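Search this site Enter your keywords Search

The Great Table Question, Continued
by Nest Hopkin

Regular readers will remember that in the last newsletter I asked, quite mildly, whether anyone had views on looking after wooden tables. I had meant it to fill a gap at the bottom of the page. Instead I have learned that people who will let a gutter hang off the house for years will write two sides of paper on the subject of beeswax.

Thank you to everyone who wrote. Thank you in particular to the reader from Fludard Street who enclosed a sample of her own polish in a jam jar. The lid had come off in the post and I can report that it does wonders for envelopes.

The letters fell into camps fairly quickly. The oil people are the calmest. They oil in November, when the heating goes on, and then they leave the thing alone and get on with their lives. The wax people believe the oil people are lazy. The varnish people believe everybody else enjoys suffering, and they may have a point, although one of them went on to describe sanding a dining table on a landing with the windows shut, so I am not sure I want to take lessons from that quarter either.

Then there are those who do nothing at all. I had expected more shame from them. "It is a table," wrote one, "and it has been told so." His has a burn in the shape of an iron, which he says is handy for finding the middle in the dark.

On rings left by mugs we had every cure you can think of and several you should not try. Mayonnaise came up again and again. I did try it, on the underside of a leaf where it would not show, and after an evening of rubbing I had a table that smelled of egg and a ring that looked better fed. A warm iron over a tea towel did rather more for me, on a low setting and with no steam, lifted every few seconds to see what you have done. White marks are usually in the finish and may well shift. Black ones have got down into the wood, and a cloth and good intentions won't move them.

Scratches divide people by temperament. A wax stick in a near match will hide a small one. Go a shade darker if you can't decide, as a pale fill catches the light and draws the eye of every visitor, especially the sort of visitor who runs a finger along shelves. One correspondent rubs walnuts on hers. She got through most of a bag, ate the rest, and considers the afternoon a success. 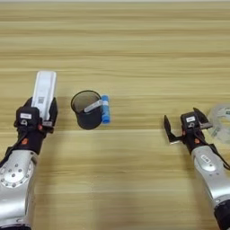
Pale wood deserves a word to itself, having come off badly in the letters. It is blamed for showing everything, and it does show ink and beetroot, but crumbs and dust can sit on it for days without giving you away, which to my mind makes it the ideal furniture for a busy household. A bit of pattern helps too. A light top with streaks of beige, tan and honey-brown running along it has somewhere to hide a small mishap, and a matte finish is kinder than a gloss one, where every smear of a damp cloth stays up like a notice. Wipe along the grain and dry it straight after. If you must use something from a bottle, try a dab in a corner first. I didn't, with a lemon spray called Tellow, and my kitchen table was tacky enough that week to hold a newspaper flat in a draught.

I should also mention the matter of coasters. We own 6, of which 2 are ever to be found, and those are always under plants. My sister gave me a set of cork ones for my birthday with a look I can only describe as pointed. They are very nice. They are in a drawer, where they will come to no harm.

Several of you asked what happened to the gate-leg table I bought at the Cindico saleroom, lot 789, "some wear". It is still in the shed. The wear turned out to include one of the legs. I have been advised to glue it, peg it, burn it and give it to a nephew, and I am waiting to see which nephew is rude to me first.

Next time, at the request of Mr Espiritu, we shall be turning to drawers that stick. He suggests a candle stub along the runners. His wife suggests taking some of the things out of the drawer. Letters to me at the usual address, please, and no more jam jars unless the lid is taped on.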